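Section 4: Mounting, Writing On and Cleaning the Board

This section covers the Kutisura dry-erase board in the desk and wall versions. The glass version (Kutisura Diva) has its own sheet and should not be cleaned according to the steps below.

4.1 Before you start

Check the contents of the carton against the packing list. The wall version includes the board, 4 corner brackets, a screw pack and a drilling template. The desk version includes the board, 2 folding feet and a strip of adhesive pads. Markers and erasers are sold separately.

The writing surface is shipped with a clear protective film. The film is thin and easy to miss. If ink beads up or wipes off at the lightest touch the first time the board is used, the film is still in place.

Caution: Do not lift the film with a blade or screwdriver. Scratches in the coating hold ink and cannot be repaired.

4.2 Mounting the wall version

1. Tape the drilling template to the wall. Use a level along the printed center line.

2. Mark the bracket holes through the template and remove it.

3. Drill the holes. For masonry, use the plugs supplied. For drywall, use hollow-wall anchors of a suitable rating (not supplied).

4. Fix the two lower brackets and tighten fully.

5. Rest the board in the lower brackets. A second person should hold it upright during this step.

6. Fit the upper brackets over the edge of the board and tighten by hand. Final tightening is done with a screwdriver, a quarter turn at a time, alternating left and right.

7. Peel off the protective film, beginning at any corner.

Note: The recommended height from the floor to the lower edge is 78 cm for a board used by both seated and standing writers. For standing use only, mount it higher to suit.

4.3 Setting up the desk version

1. Lay the board face down on a clean cloth.

2. Unfold both feet until they click.

3. Stick one adhesive pad to the underside of each foot.

4. Stand the board up and press down lightly on the top edge. The feet should not slide.

The desk version can also be used flat or at a low angle. In that case fold the feet in and put a non-slip mat underneath. A board that shifts under the marker gives uneven strokes, and the effect is worst on tall letters.

4.4 Choosing a marker

Use dry-erase markers only. Bullet tips give an even line in any direction and are the better choice for connected writing. Chisel tips give a wider stroke but need to be held at a constant angle.

Color affects how far away the writing can be read. Black and dark blue are legible across a large room. Red and mid-green are adequate at desk distance and a little beyond. Yellow, lime and other bright colors have low contrast on a white surface and should be kept for underlining, for boxes, or for short messages read close up.

The color of the barrel is not a reliable guide to the color of the ink. Some makers use a white barrel for the whole range and color only the cap or end plug. Make a short test stroke in a corner before writing, particularly when caps have been swapped between markers.

4.5 Writing a line of text

1. Wipe the board with a dry cloth. Dust on the surface is picked up by the tip and shortens its life.

2. Decide where the longest line will end before writing the first letter. Large opening words tend to use up the width, leaving the last words of the line squeezed against the edge.

3. Uncap the marker and push the cap onto the rear end, if the design allows.

4. Hold the marker so that the tip meets the board at a slant. Pressing hard does not darken the line. It flattens the tip.

5. Write from the shoulder for large letters and from the wrist for small ones. Keep the hand off the surface.

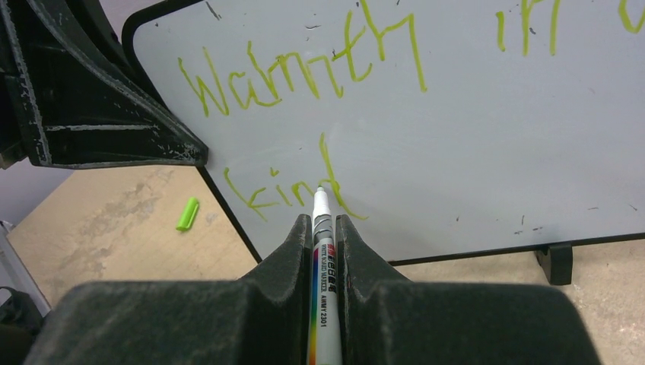
6. Leave a clear band between lines. Letters with tall strokes, such as d, h, k and t, need more room above them than the rest of the word suggests. A band equal to the height of a small letter is enough for most handwriting.

7. Dot and cross letters after the word is complete.

8. Recap the marker until it clicks. A marker left open will start to skip, first on fast strokes and then on all strokes.

Note: If a single letter has to be corrected, let the ink dry first and remove it with the corner of a folded cloth. Erasing wet ink spreads it into the neighboring letters and leaves a tinted patch.

4.6 Daily cleaning

Wipe from top to bottom in overlapping strokes with a dry felt eraser or a microfiber cloth. Circular wiping moves the ink residue around without lifting it. Turn the cloth often.

Ink that has been on the board overnight may need a second pass. Ink left for longer than 12 days should be treated as a stain (see 4.7).

Small dark specks left after erasing are usually crumbs of dried ink from the eraser itself. Tap the eraser out over a waste bin, or replace the felt. Etum refill felts fit the standard Kutisura eraser and are held by a hook-and-loop strip.

4.7 Stains, ghosting and scuffs

Ghosting is the faint outline of earlier writing. It builds up slowly and is easiest to see from the side with a lamp or window behind the viewer.

1. Spray Barrios board fluid onto a cloth, not directly onto the board. Fluid that runs behind the edge trim can loosen the adhesive.

2. Wipe one half of the board and leave it for 2 minutes.

3. Wipe again with a clean part of the cloth.

4. Repeat for the other half.

5. Go over the full surface with plain water and dry it at once. Residue from the fluid makes new ink skip.

Short black scuffs are normally rubber or plastic transferred from something that has knocked against the surface. Rub with a dry cloth first, then with fluid. If the mark catches a fingernail it is a scratch — fluid will clean it but will not remove it.

For permanent marker, write over the mark with a dry-erase marker, wait a few seconds and wipe both away together. More than one attempt may be needed.

Caution: Do not use scouring powder, melamine sponges, acetone or paint thinner. All of these dull the coating. Damage from unsuitable cleaners is not covered by the warranty.

4.8 Storing markers

Store markers flat. If a marker is kept tip up for long periods, the ink drains toward the rear and the first strokes will be pale. To recover it, cap it firmly and leave it lying tip down overnight in a cup or tray. Do not shake it with the cap off.

Keep markers away from radiators and out of direct sun. A marker that is still pale after a night tip down is either empty or dried out and should be discarded.

4.9 Moving the board

Desk version: fold the feet, cover the writing surface with a soft cloth and carry the board upright by its long edges.

Wall version: loosen the upper brackets first while a second person supports the board. Keep the template. The bracket positions are the same for all wall boards of the same size, including replacement boards.

Replacement brackets, feet and pads are listed in Section 7.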